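Suche Suchbegriff eingeben … Los

19. April 2026
Von Kanyarat Kaewmanee

Vom Aufheben und vom Weitergeben

Liebe Leserinnen und Leser,

im Januar habe ich endlich den Dachboden in Angriff genommen, und wer mich kennt, weiß, wie lange ich mich davor gedrückt habe (sechs Jahre, wenn ich ehrlich rechne, nämlich seit unserem Umzug nach Drormont). Eigentlich wollte ich nur die Koffer nach hinten räumen, damit man wieder an die Luke kommt. Dann stand ich aber vor den Kisten aus der Kinderzeit meiner Söhne, habe den ersten Deckel angehoben, und der Vormittag war dahin! Drei Kisten allein mit Spielzeug, dazu Bilderbücher, ein Kaufladen ohne Kasse und ein Beutel mit Murmeln, von dem ich geschworen hätte, dass er längst verschenkt ist.
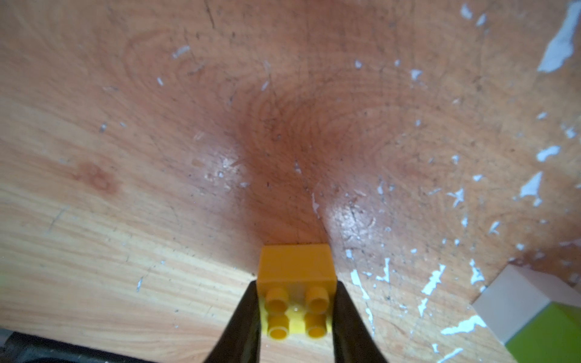

Nun bin ich jemand, der sich schwer trennt. Meine Mutter hat alles aufgehoben, jedes Band und jede Schachtel, und ein bisschen davon steckt eben auch in mir. Gleichzeitig weiß ich, dass unten in der Siedlung Andum gerade viele junge Familien einziehen, die so etwas gut brauchen könnten, und dass ein Puzzle auf dem Dachboden keinem Kind eine Freude macht. Also habe ich mir eine Tasse Tee geholt, mich auf den einzigen stabilen Hocker gesetzt und angefangen zu sortieren: behalten, weitergeben, wegwerfen. Der Stapel zum Behalten war am Abend natürlich der höchste, und mein Mann hat sehr taktvoll geschwiegen.

Geholfen hat mir schließlich ein Gespräch mit Abelardo Tamayo, den viele von Ihnen vom Tauschregal in der Villanueva kennen. Er meinte, man solle die Sachen nach dem ersten Sortieren eine Nacht stehen lassen und sich am nächsten Tag bei jedem Stück nur fragen, ob man wüsste, wo man es hinstellt, wenn es jetzt die Treppe herunterkäme. Das klingt ganz schlicht, und ich war auch erst skeptisch, aber bei mir ist der Stapel danach auf ein Viertel geschrumpft. Geblieben sind fünf Bilderbücher, die Holzente und der Brief an den Osterhasen, den ich Ihnen irgendwann einmal abschreiben muss, weil er so herrlich unverschämt ist. 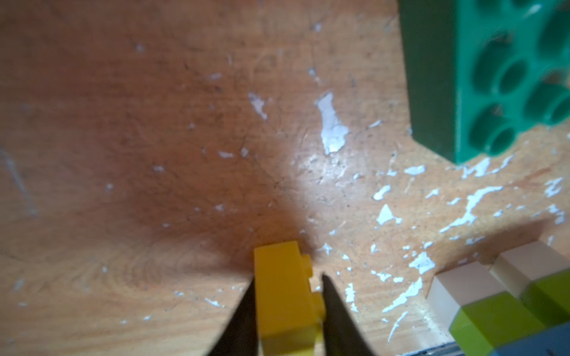
Besonders schön war dann das Herrichten. Puzzles haben wir am Küchentisch alle einmal gelegt, was sich über mehrere Abende hingezogen hat und viel gemütlicher war, als es sich anhört. Bausteine kommen bei uns in lauwarmes Wasser mit einem Spritzer Spülmittel und trocknen danach auf einem Handtuch, bitte nicht auf der Heizung. Kuscheltiere habe ich im Kissenbezug gewaschen, und bei den Büchern reicht meistens ein trockenes Tuch und ein wenig Geduld mit den Ecken.

Wer jetzt Lust bekommen hat, ebenfalls auszumisten: Das Tauschregal nimmt bis zu den Sommerferien wieder Spielzeug an, und im vergangenen Jahr sind dort 451 Stücke in neue Hände gekommen, eine Zahl, über die ich mich immer noch freue. Bitte legen Sie nur hinein, was vollständig und sauber ist, und schreiben Sie bei Spielen das empfohlene Alter auf einen Zettel. Sperriges, also Puppenhäuser, Dreiräder und Ähnliches, geben Sie am besten im Café Flemska ab, dort gibt es hinter der Theke einen trockenen Abstellraum. 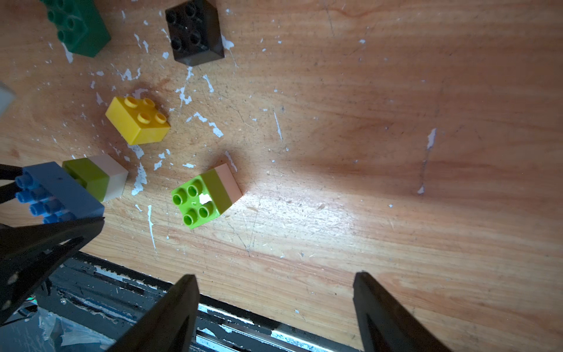
Was wir gerade suchen

Gefragt sind zurzeit Brettspiele für Kinder im Grundschulalter, Bilderbücher in allen Sprachen und Bausteine, gern auch gemischt. Gut bestückt sind wir mit Kuscheltieren, die dürfen bis zum Herbst noch bei Ihnen wohnen. Und falls jemand eine kleine Kasse für einen Kaufladen übrig hat, melden Sie sich bitte direkt bei mir, ich bringe auch Kuchen mit.

Herzlich
Ihre Kanyarat Kaewmanee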